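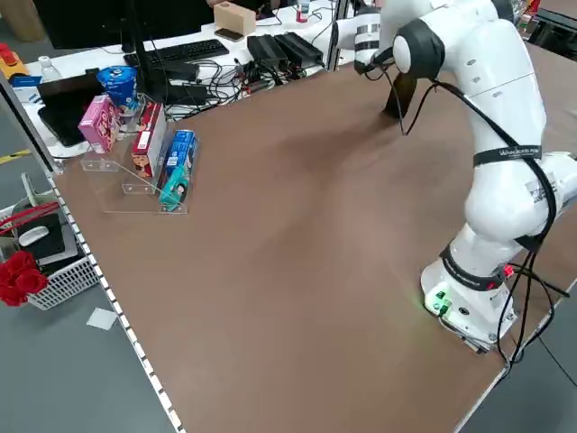 4.2 Why viewers go back to the old series

We asked 38 households to watch the first two seasons of Orellana, a family saga set on a sheep station, before the revival went to air in July. Most of them were glad to do it, and several rang us afterwards just to keep talking about the characters (we were happy to listen!). Four households had never seen the original at all – their diaries are treated separately in Section 5. Enjoyment of the new episodes rose with fondness for the old ones, though the pattern was weaker among younger viewers.

Figure 2. A white robotic arm at a brown table with packaged goods.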